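About Rinent

Rinent hires out reusable storage and moving boxes to homes, offices and small shops. We deliver them empty, you fill them, and we collect them when you have finished.
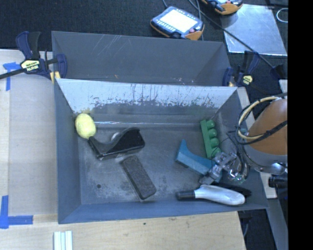
The business began with a single van and a rented unit on the edge of Prarkau. At the time most people moving house in the area bought cardboard boxes, used them once and then had to find somewhere to get rid of them. We thought a hire service would suit a lot of those people, and our first customers were mostly tenants moving from one flat to another.

Office work followed. A firm of surveyors asked if we could supply enough boxes to move its paper records over a weekend, and from then on businesses made up a growing share of our orders. Today we keep 1,000 boxes in stock, in 2 sizes, along with trolleys, lids, labels and security ties.

Where we work

Our main depot is in Prarkau. We opened a second, smaller depot at Eketti in June, which has made morning deliveries easier on that side of the district. We deliver to any address within 90 minutes' drive of either depot. If you are further out you are welcome to collect from us, but please ring first so that we can have your order ready at the door.

Who we are

There are 11 of us, including drivers, depot staff and the office. Most of the drivers have also worked in the depot at some point and can advise on how many boxes a job is likely to need. People tend to order too few for kitchens and too many for bedrooms.

We are privately owned. In our third year we took over the hire side of Wegener, a removals firm that wanted to go back to doing removals only. We kept its customers' rates as they were until the end of their agreements, and we still recommend Wegener to anyone who asks us for a van and a crew. We do not carry out removals ourselves.

How hire works

The standard hire period is a fortnight. You can extend it by telephone or email at any time before the collection date, and we charge by the week after that. Delivery and collection are included in the price for ground floor addresses. For upper floors without a lift there is a small extra charge, which we will tell you when you book.

We ask for boxes to be returned empty and stacked. Ordinary marks and scratches come with use and we do not charge for them. We do charge for boxes that are missing, cracked through or painted on. Please do not use them for food waste, wet plaster or anything containing fuel.

Long-term hire

Schools, clinics and archives often need boxes for a term or a year. We have separate rates for these customers and can arrange a regular exchange, with a visit every month or every quarter. Invoices can be split between departments if that is easier for your accounts.

Contact

The office is open from nine to five on working days. Orders placed before noon can normally be delivered the next working day. Trade customers should quote their account number when they call.

Page last updated 12/11/2022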